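Can machines do the fiddly jobs yet?

4 min read

Every few months a reader writes in to ask when they can hand the dull work to a machine. Usually they mean the washing-up. This time the question came from Dalva Meireles, who runs the repair bench at Stalum, a small firm that takes in old office computers, gets them working again and sells them on. She wanted to know if any of it could be done without her.

The short answer is some of it, slowly. Lifting a closed case from a trolley to a bench has been within reach for years. Vacuuming a floor is much the same. Both jobs forgive a mistake, and if the machine is a little off it can try again. Work inside the case is a different matter.

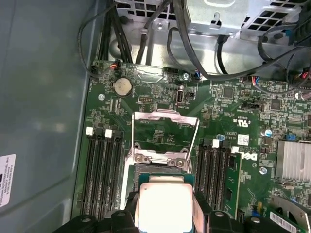 Fitting a processor is the job Dalva asks about most. A practised person takes less than a minute over it, and most of that is looking. The chip has to be held flat and level over the open socket, with the metal load plate swung up and back, and it has to go down the right way round. Glare makes the looking harder. Light off the silver lid can wash it out, and the side of the chip that matters is facing the other way. Then there is the room to work in, with memory slots on both sides of the socket and a pair of thick fingers that have to come in between them, let go and leave again without catching anything.

Dalva set down what she would want before paying for such a machine. It should seat a chip without bending a contact, and it should stop when something feels wrong. Speed came last. She says she would put up with 12 minutes a chip if she could leave it going over lunch, though she would not put up with 35.

Cables are further off. They hang where the last person left them, no two cases are alike, and a plug may need a wiggle that is hard to put into words. At Stalum, 13 of the 21 steps on the bench sheet involve moving a cable or pulling a plug, and Dalva expects to be doing those by hand for a good while.

The same goes at home. A machine that can put a plate in a rack may still be beaten by a duvet cover. Stiff things that keep their shape are coming along. Soft things are not, much.

Dalva is keeping her Tuesday bench session as it is.

12 comments · 35 shares

Related items
Flelness tries a shelf-stacking arm on the night shift
Folding towels at the Xolalpa laundry
What Olport learned from a year of robot mops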